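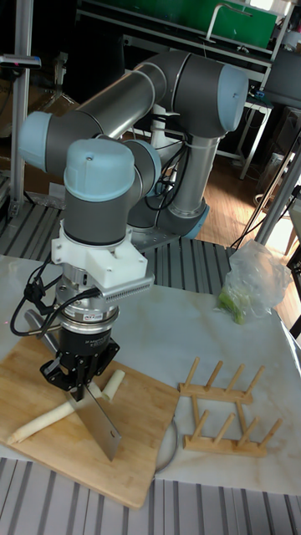
Cutting Station Report, Group 4: One Board, One Knife, One Long White Vegetable

When Mirela Batista and I signed up for the food prep project, we pictured soup. What we got was a table and the job of working out how to lay out a cutting station so that a long vegetable goes from whole to pieces to plate with as little fuss as possible. It sounds like nothing. It took us most of the term!

We started back in August with a list of everything we thought a station needed, and the list was way too long (three bowls, a scale, a towel rail, a second board just in case). Our advisor, Eero Aaltonen, crossed out most of it and told us to put things back one at a time, only when we missed them. Good advice, and a little annoying. The scale never came back. Neither did the towel rail, although Mirela still brings it up.

The board

We tried two boards. The first was a small plastic one from the Gosberg discount bin, and it slid around like a bar of soap. The second was the big wooden one with rounded corners, and that's the one we kept. It has enough weight to stay put, and there's room on it for a long piece to lie flat with some space left for what you've already cut.

The bigger question was how to turn it. Square to the table looks neat, and I wanted it that way for weeks. But a long vegetable on a square board ends up poking into whatever is beside it. Mirela turned the board at an angle one afternoon and we never turned it back. Set like that, one corner hangs over the front of the table, which bothered me at first because I kept bumping it with my hip. I've learned to walk around it. 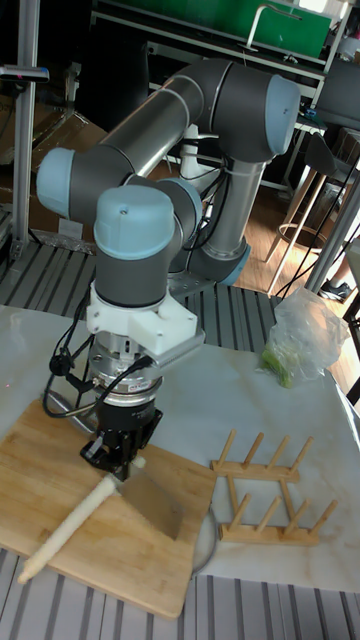 Figure 1. The board set at an angle, with the wooden dish rack to its right.

The knife

We went with a cleaver from the start. A broad blade is nice for long straight cuts, and you can see where the edge is going to land. Our cost sheet has it as the most expensive thing on the table at 54 dollars, and the board is second. I had a cheap Bollia paring knife in my bag as a backup and used it exactly once, on an apple, for lunch.

One thing we wrote in our notebook over and over was "set the edge down first, then cut." If you start with the blade up in the air and come down hard, the piece rolls and you get a slanted slice. If you rest the edge on the vegetable and then push, the slice comes out a lot straighter. We went through 50 practice pieces before we both believed it. The early ones were pretty bad — Mirela called them doorstops.

The vegetable

Daikon was our main test vegetable, picked for boring reasons. It's long, it's pale, it's cheap, and it holds still better than a carrot. The shop on Rivadeneyra Street had them nearly every time we went. We did find that the tapered end is a pain. It wants to tip, so we decided to leave the tip lying toward the outside of the board and work on the thick part. 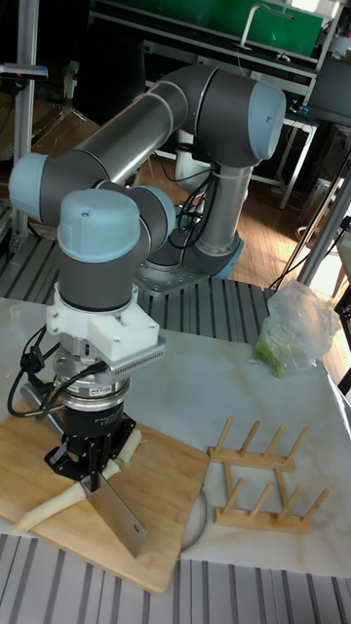 Figure 2. Daikon on the board under the cleaver, with the metal plate, the rack and a bag of greens to the right.

The greens got added late. We wanted to know if the station still worked with more groceries sitting on it, so we left a bag on the table and went on as usual. It was fine behind the rack. Anywhere closer and it crowded the plate, and we'd end up moving it every couple of minutes (I timed one session and got so irritated I stopped timing).

The plate was the item we argued over most. I wanted it well away from the board. Mirela wanted it touching. We settled on tucking the edge a little way under the board, so a piece can be pushed straight across without dropping onto the table.

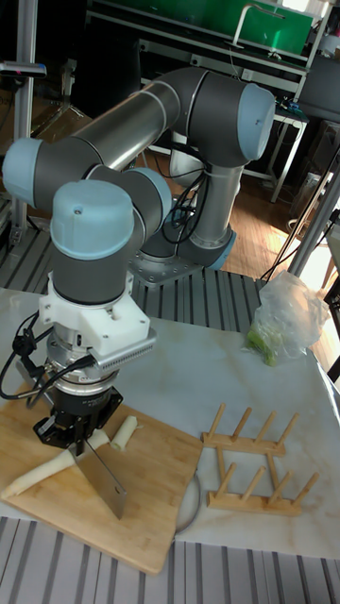
Once the plate was sorted we could look at the cut pieces themselves. Our rule is that a short piece gets slid away from the long one before the next cut. Leave them touching and the loose one shifts and takes your nice straight edge with it. A gap the width of a finger is plenty.

What we'd change

The rack is good but I'd like it farther back. The pegs are handy for plates, and we did lean small things on it that had no business being there. I'd also pick a darker tabletop. White vegetable on a white marble pattern is hard on the eyes when you're hunting for a dropped slice. Mirela disagrees and says it shows the dirt, so we'll leave that one open for the next group.

We're handing over the notebook, the floor plan and the leftover budget to whoever takes the station next. The plastic board is in the bottom drawer if anybody wants it.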